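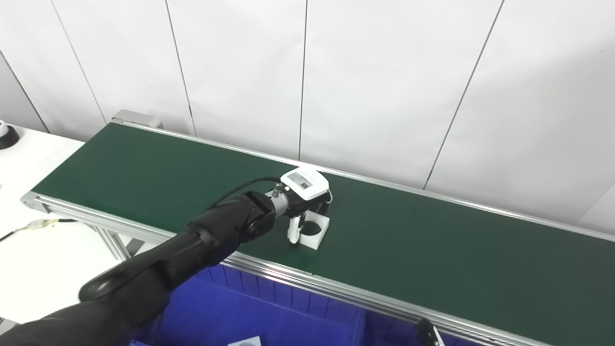 Black arm, white gripper, green belt.

Home Explore Notifications Messages Lists Profile

ok so the Lonesance finale. I have watched it 2 times now and I need to talk about the ring. thread

for anyone who hasn't kept up: Babak Daneshvar plays Hegarty, the older brother, the one who left the village in episode one and came back rich. All season he wears NO ring. None. I went back and looked

then last night, the kitchen, he reaches for the kettle and there it is. Left hand. Gold band. On screen maybe a second

my sister thinks it's a mistake. Like he forgot to take off his own ring before the take. Except he isn't married?? unless he is and we all missed it, in which case congratulations sir and how dare you

the phone has not stopped since. The fan group has 253 unread messages and half of them are the same blurry screenshot of a thumb

theory 1: Hegarty married Plarkach off camera, between the funeral and the boat. She was gone for a whole episode. She came back with a new coat and a new attitude. Where was she. WHERE

theory 2: it's his father's ring. The old man's hands were under the blanket in the hospital the whole time so we can't check. I hate this theory because it makes sense

theory 3, from my coworker who doesn't even watch it: "maybe he just likes rings." thank you

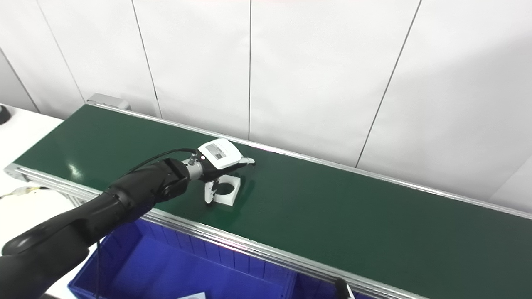

The gripper at the white block with the round hole.

anyway then Tuesday he posts the picture. You know the one. Him on a porch, some woman's elbow in the shot, caption is just "November." with a period. That's it. That is the whole caption

November WHAT. season two? a wedding? a birthday? his new movie? a man can't just say a month

comments were open for 9 minutes. I know because I was typing something really nice and then it wouldn't send

people are saying the elbow belongs to the actress who plays Plarkach. Based on a freckle. I've looked at this freckle and it could be a crumb, I'm not getting involved

(I am a little involved)

what I will say is those two have been weird in interviews since spring. She got asked who made her laugh most on set and she said "the goat." He got asked the same thing, different show, different week, and he said the goat too. Then he went red

nobody says the goat by accident
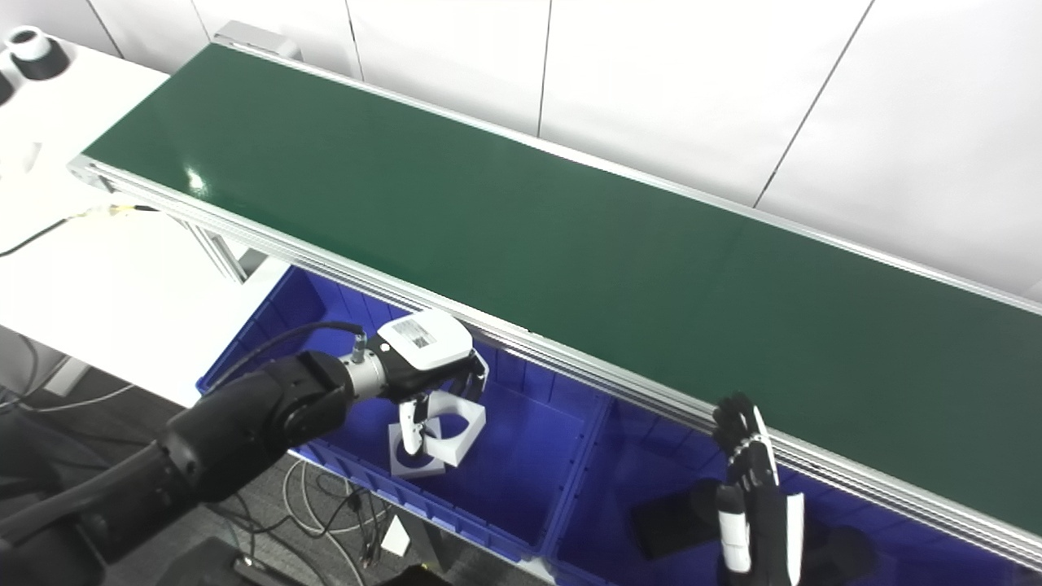

also the goat was in what, one scene? the market one, where it eats the letter. How much laughing can you do

my mom, who has opinons on every marriage on television, says leave the poor boy alone. Then she called me back an hour later to ask if I'd seen the elbow

ok somebody in the replies brought up Gonska and yes. YES. his last series. He wore a ring in the last episode of that too and it turned out to be his character's dead wife's, and they only explained it in season two. Same director!!

so it could just be a thing that director does. Which would be kind of a letdown for me personally after the night I've had

still doesn't explain November

also can we talk about how good he was in the church scene for one second. No lines. Just stands there holding the wet hat. I cried at the hat. Everyone's zooming in on a finger and the man is acting his heart out up top

and the sister!! gets the farm and doesn't even smile. I'd watch 6 more episodes of only her being annoyed at the tractor

update, someone found a clip from the cast dinner, he's got his hands in his pockets the entire time. Entire time. It's a DINNER. how is he eating

update to the update, it's the part before they sat down. still

no word from his people. The show account liked one post asking about season two and then unliked it. I have the screenshot, will dig it out when I'm off work

if he's married I'm happy for him. If it's a prop I want the props person to know they took a whole evening from me

going to bed. if the comments open again somebody PLEASE text me, I dont care what time it is

ok one more. I went back to the pilot. There's a ring on the windowsill. behind the soap. going to need everyone to look at the soap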